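Skip to main content
Fliltonthorpe Makers Help Board
Home > Robots and automation > Teaching by demonstration
Sort by: oldest first

Hand-held grippers or remote control for teaching a simple pick and place?

Posted by sustska_shed
Tags: demonstration, grippers, teleop, beginner

Hi all, long-time lurker, first real post. I'm trying to teach a two-armed setup to tidy small things off a table into a little tray. Nothing fancy, one object, one tray, put it in and let go. I've got two ways of showing it the job and I can't decide which one to put my evenings into.

The first is remote control. I sit on a stool with a pair of leader arms (the Daza ones, bought second hand) and drive the real arms across the room while watching them. The second is the hand-held way, where you strap a gripper to each hand and just do the job yourself at the table, with a head camera going.

So far I've recorded 50 goes by remote control and 95 with the hand-helds. The remote ones took me most of a weekend and the hand-held ones took an evening! But when I train on the hand-held set the arms do something odd. They go to the object nicely, close on it, then wander about over the tray as if they've forgotten what comes next. The remote set is jerkier and slower but it does tend to let go in the right place.
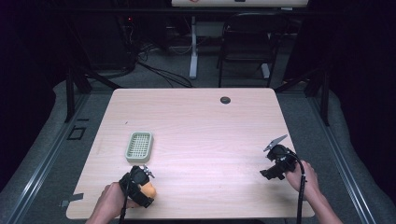 My gut says the trouble is in how I behave when I'm wearing the things. I've gone back through a fair few recordings and I'm very casual with my left hand. I'll have the yellow-orange piece sitting between the gripper and my palm, tucked in behind the black housing where the head camera gets only part of it, and my right gripper is just hovering over the other side of the table, doing nothing in particular. The green tray is in plain view, so I don't think that's the problem. I move a lot faster than the arms can, too.

Things I've tried already: slowing down (helped a bit, I think), changing the lighting (no difference I could see), and mixing the two sets together (worse, if anything). I haven't tried throwing any recordings out, as I'm a bit precious about them.

So do I stick with the hand-helds and fix my habits, or go back to the stool and accept that it's slow? And does the idle hand matter? Any advice is welcome. Please assume I know less than I sound like I know.

Edited to add: yes, both kinds of recording come in at the same rate, I checked that after someone messaged me.

3 replies

Eilidh Farquharson
Regular member

I'd stick with the hand-helds and fix the habits. I went through nearly the same thing last January with a sorting job and I was very close to selling the lot.

The way you're holding the piece would be my first suspect. If it's between the gripper and your palm, then your palm may be doing some of the work, and the robot hasn't got a palm. It only has the fingers. Whatever your recordings say about how far the gripper is open at that moment, it won't match what the arm needs to do to hold the same thing. So pick up with the finger tips only, every single time, and keep the rest of your hand out of it. It feels silly and slow at first – like eating peas with chopsticks – but you get used to it.

The second thing is that the camera needs a decent look at what you're carrying, at least on the way to the tray. I tilt my wrist outward a little as I lift so the object comes round in front of the housing. Don't overdo it or you'll teach the arm a weird flourish. Mine still does one and my kids think it's dancing.

For the wandering over the tray, look at your own pauses. When I went through mine I found I was stopping above the bin for a different length of time on each go, sometimes because I was thinking about dinner. From the model's side, a pause with nothing changing looks much the same at the start as at the end, so it can settle in there and stay. What worked for me was a steady move in, open, and straight back out, with no hanging about. I redid 16 of the worst ones that way and threw the originals away, and I could see the difference on the next training run. Be less precious! They're only recordings.

As for the idle hand, yes, it matters a bit. If it drifts somewhere new each time, you're asking the model to learn a lot of drifting. Pick a parking spot and put it back there between jobs. I wouldn't lay tape on the tabletop to mark it unless you plan to leave the tape there for good, or the model may start caring about the tape.

I'd also keep an eye on your cables. I used to route mine down the inside of the wrist and I'd unconsciously turn my hand to stop them tugging, so every recording had a little twist in it. Running them down the outside of the sleeve with a bit of slack sorted that.

As for the remote control set, don't bin it. I'd hold it back and use it for comparing. Those recordings show you what speed the arms are really comfortable at, so play one next to a hand-held one and try to match it.

gantry_dave

Remote control every time. What you record is what the arm did, no guessing. Hand-helds are fine if you've got loads of people and loads of tables, but for one bloke and one tray just sit on the stool. We did 910 on the stool at work for a bin job and never regretted it.

Sore back though.

isaner_user_north

I'm somewhere between the other two. I use the Isaner software for lining up the recordings, so some of this may not apply to whatever you've got.

Before you redo anything, check the timing between the camera and the gripper readings. If the grip signal arrives late, the model sees the fingers already open in the video while the numbers still say closed, and the letting-go part is right where that would hurt you. There's an easy check: open and shut one gripper sharply in front of the camera a few times, then step through the recording and see whether the numbers change when the picture does. Mine was off by enough to notice by eye. I'd never have found it by staring at training curves, and I did stare at them for a very long time.

If the timing is good, then I agree with Eilidh about the finger tips and the pauses. I'd also start each go with the tray in a slightly different place. I left mine in one spot for weeks and the arm learned the spot and ignored the tray. It would happily let go over bare table.

On mixing the two sets, I wouldn't do it yet. Your speeds are too different. Get the hand-held ones slower and more even first, then try adding the remote ones back in.

sustska_shed
Original poster

Thank you all, this is great. I did the open-and-shut test tonight and the timing looks fine on both sides, so I'm afraid it's me. Finger tips only from now on, and I've chosen a parking spot for the right hand. Dave, I take your point, but my stool is a very bad stool.

I'll redo a batch on Monday and post how it goes. Eilidh, did you have to retrain from scratch after swapping the bad ones out, or did you carry on from where you were?

Eilidh Farquharson
Regular member

From scratch. It's a small job so it only cost me a night. I tried carrying on first and it hung on to the old pauses.

Log in to reply to this thread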